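4.2 Marks on shared surfaces

The household interviews had prepared us for arguments about washing-up. They had not prepared us for worktops. Of the 59 people who kept a diary for this study, 18 wrote at length about a mark on a surface that somebody else was supposed to have wiped, and 5 of those went on to write about little else. One diarist gave the same tea ring four entries in February, the last of them rather tender.

We use "mark" in the loose sense our diarists did. A mark may be a stain, a scratch, a shadow or part of the pattern. The distinction matters a good deal to anyone holding a cloth and hardly at all to anyone who has already left the room. Vaughan, in her earlier work on shared kitchens, calls this the sponge problem: whoever first decides that a thing is dirt becomes the person who has to deal with it. Several of our diarists had plainly worked this out for themselves and had trained their eyes accordingly.

Three habits of looking came up often enough to be given names. "Passing" is the glance of a person on the way to the kettle. "Leaning" is the closer look, usually with the head on one side, to see whether the mark catches the light. "Picking" involves a fingernail, and most diarists treated it as a point of no return. Once picked at, a mark belonged to the picker. Aled Kemeys, who coded the diaries, suggested a fourth habit, in which the mark is covered with a chopping board. We have left it out of the scheme on the grounds that it is a form of storage.

Distance did much of the work. A diarist standing in the doorway could call a kitchen clean in perfectly good faith, and often did, in ink. The same diarist with both elbows on the worktop would find streaks, smudges and, in one household, a previous tenant's initials. Neither report was a lie. When two people in a house disagreed, they had very often been looking from different places, and the one who had been further away was as a rule the more cheerful. Figure 3 gives a near and a far view of one setting.

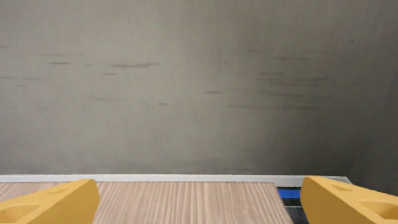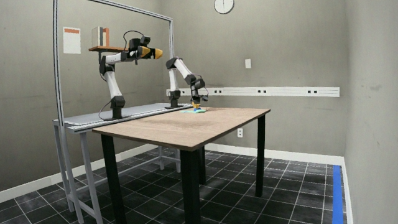
Figure 3. Computer-rendered views: dark marks on a grey surface at close range (first), and a small grey-walled room with a long workbench (second).

Light came a close second to distance. Low winter sun was blamed for a great many quarrels, and one household took to cleaning only after dark, which its members described as a compromise. Another bought a speckled worktop. Its diaries become noticeably shorter from that point on, and we lost a promising source of data.

We had expected tidy people to notice more. The diaries do not bear this out. The heaviest noticers included two who described themselves as slovenly, and who recorded each new mark with the calm of birdwatchers. Noticing and wiping seem to be separate talents, seldom issued to the same person. Osian Parri has pointed out to us that the same could be said of reviewing and writing. Section 4.3 turns to the bin.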